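June, folding bench, after lunch

Shirt day again. The plan was to settle the folding order for the Kemeys box, which has been "nearly settled" since before I had this notebook. One blue T-shirt, one black marbled top, no excuses.

Notes so far on the Jakcombe method (sleeves in first, then sides, then up from the hem in thirds):

- Works fine if the shirt starts flat.
- The shirt never starts flat.
- Most of my time goes on finding the hem. The fold itself is over before I've had a chance to feel good about it.

I ran it with the shirt dropped any old way, as it would come out of a basket, and tried to find the bottom edge by following a seam. In theory every seam leads to a hem sooner or later. In practice the side of a T-shirt is a long blue nothing, and I spent a good while smoothing what I took to be the back before I worked out that I had both layers and half a sleeve in my hand.

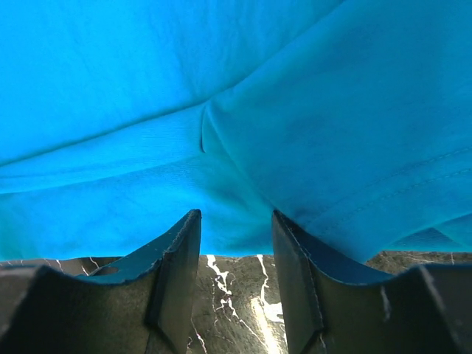
Iestyn Howells thinks I should quit hunting for the hem and go for the shoulders: pinch both, lift, let gravity do the dull part, lay it down. He has written this in the margin of the last two entries as well, in larger letters each time. He also wants it noted that his mother folded for a family of seven this way and never once used the word "method."

Fine. Noted. Tried it.

Shoulder lift: the first attempt gave me one shoulder and one piece of hem, so the shirt came up as a sort of flag. Second attempt, two real shoulders, very pleased, then laid it down with the front tucked under itself. Third attempt good. I'd call it faster than the Jakcombe way once you have the shoulders, and slower if you count the part where you don't.

Times, from heap to finished square:

| Method | Seconds |
|---|---|
| Jakcombe, shirt started flat | 55 |
| Shoulder lift | 60 |
| Jakcombe, shirt started in a heap | 133 |

The last one includes a pause in which I said something to the shirt. Rhiannon James wants that struck from the record. It stays.

On the top itself. I still like it for this. Pale shirts vanish on the white bench and you end up folding by feel, and blue on black is about as easy to see as laundry gets. The one thing against it is the polish. Cotton slides. You press a crease in on the left and the right side wanders off toward the wall. Stavros Janevski suggested laying a towel down first, and I pointed out that I'd then have to fold the towel.

The other trouble is rolled hems. Once the edge has curled under, you can pat it all you like and it will lie there looking flat until you bring the next fold over, and then you get a ridge right through the middle of your nice square. I have started running a thumb along the inside of the hem before anything else.

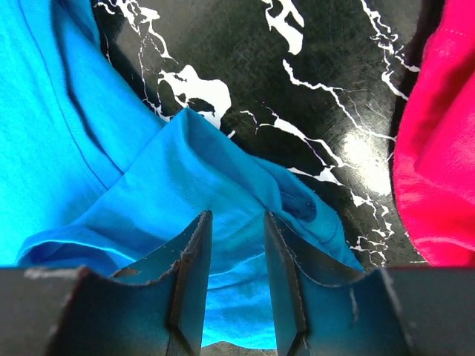 The thumb goes left to right, and you have to go all the way to the side seam, or the curl just moves along and waits for you there. Elis Lewis does it with the edge of a ruler, which is quicker but makes a noise I can't be in the room with.

Sleeves: still no agreement. Folded straight back they stick out past the side. Folded back and then down they're neat but thick, and the Kemeys box won't close over a full stack of thick ones. Nia Mostyn's answer is a bigger box. I have passed this along.

I did try the sleeves last, after the sides, for the sake of completeness. Do not do this. It makes a shirt-shaped envelope with two flaps and nowhere to put them.

Last run before tidying up was hem first, thumb along it, then pulled toward me until it hung more or less straight across. One crease still on the diagonal, and a bunched bit on the right that I didn't chase.

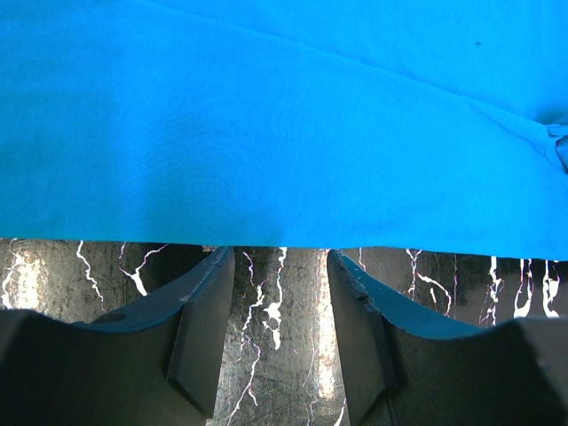 *Blue shirt, hem nearly straight, right side still bunched.*

For next time:

- shoulder lift with a shirt that has a stiffer collar
- ask Elis to demonstrate the ruler while I'm out
- sleeves, back and down, but pressed flat before the side goes over
- find out who borrowed the Zisance folding board, and whether it is ever coming home

Shirt is back in the basket. Unfolded, for tomorrow.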